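We use cookies to remember your language and region. By continuing to browse this site you accept our use of cookies. Accept | Manage settings

4. Folding and Putting Away Clothes on the Bed

This section covers folding knit garments on a made bed and storing them in the Tillman drawer inserts. Assemble the inserts first, as described in Section 3. For hanging garments, go to Section 5.

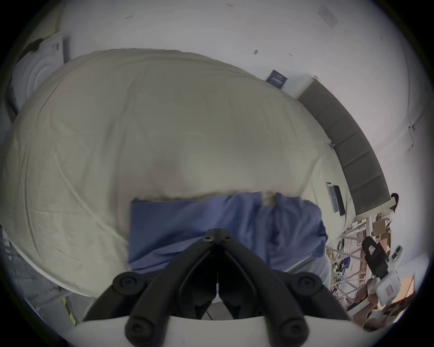
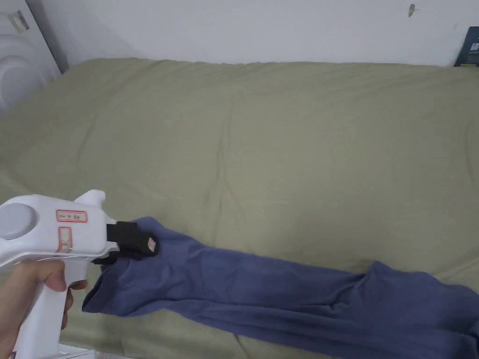

Fig. 4-1 and 4-2. Blue cloth on the bed.

4.1 Preparing the surface

1. Make the bed. Pull the top cover toward the foot end and smooth it outward from the center with the flat of the hand. Small wrinkles in the cover do not affect the fold. Ridges higher than a finger should be pressed out.

2. Remove pillows, throws and anything with a zipper or buckle from the folding area.

3. Check that the cover is dry. Clothes folded on a damp cover will hold moisture in the lower layers.

NOTE: A mattress is softer than a table, and the cloth will sink slightly when pressed. Use light pressure and long strokes. If a firmer surface is needed, lay the Widby folding board under the garment with the smooth side up.

4.2 Laying out the garment

1. Confirm that the garment is fully dry, including cuffs, waistband and seams.

2. Turn the garment right side out. For sleeves and pant legs, reach in through the opening, take hold of the far end and draw it back through. Do not pull a knit through by the hem alone.

3. Set the garment down with the neck or waistband pointing away from you.

4. Open out any bunched areas. Begin at the part that already lies flat and work toward the part that does not. Lift the cloth at the bunch, let it drop, then smooth it.

5. Remove twists from sleeves and legs. Hold the cuff or hem, find the side seam, and rotate until the seam runs straight along its full length.

CAUTION: Do not stretch knit fabric to remove wrinkles. A cuff or hem that has been pulled out of shape may not recover.

4.3 Folding a long-sleeved top

1. Place the top face down.

2. Fold one side in to the center line. Fold the sleeve back on itself so that it lies parallel to the side edge.

3. Repeat on the other side. The two edges should meet or overlap slightly.

4. Fold the bottom hem up to the middle of the body.

5. Fold again to the collar. The finished width must not exceed the width of the insert compartment.

6. Turn the piece over and press once with the palm.

4.4 Folding pants

1. Lay one leg over the other with the inside seams together.

2. Tuck the point of the seat in so that the outer edge is straight.

3. Fold the hems up to the waistband.

4. Fold in three, starting from the folded end.

NOTE: Thick knits may be folded in half at step 4 in place of thirds – a bulky fold will spring open in the compartment.

4.5 Loading the inserts

1. Stand each folded piece on its long edge with the rounded fold facing up.

2. Fill from the back of the compartment to the front. Keep similar thicknesses together.

3. Stop when the row stands without support but a flat hand can still be slid in at the front. Do not force in additional pieces.

4. Fit the Tormont divider behind the last piece in any compartment that is only partly full.

CAUTION: Maximum load per insert is 3 kg. Overloading bends the side rails, and the drawer may not close. Rails bent in this way cannot be straightened; order a replacement set under part number 454.

4.6 Long-term storage

1. Wash and dry garments before they are put away for the season.

2. Use the lidded insert, size 80. Line the base with plain cotton cloth or acid-free paper.

3. Place heavy pieces flat at the bottom and light pieces on top. Standing pieces on edge is not recommended for storage longer than one season.

4. Close the lid until both catches engage.

5. Open the insert in January and check for moisture. If the lining feels damp, remove the contents, air them and replace the lining – do not return damp cloth to the drawer.

4.7 Common faults

Folded piece falls open: the fold is too loose or the cloth is too thick. Refold as in 4.3 or 4.4, pressing after each fold.

Diagonal crease across a sleeve or leg: the twist was not removed before folding. Return to 4.2, step 5.

Row leans forward: the compartment is underfilled. Fit a divider.

Drawer catches when closing: a piece stands higher than the rail. Remove it, reduce the height of the fold and reload.

If the fault remains, contact Allik customer support and have the drawer model number ready.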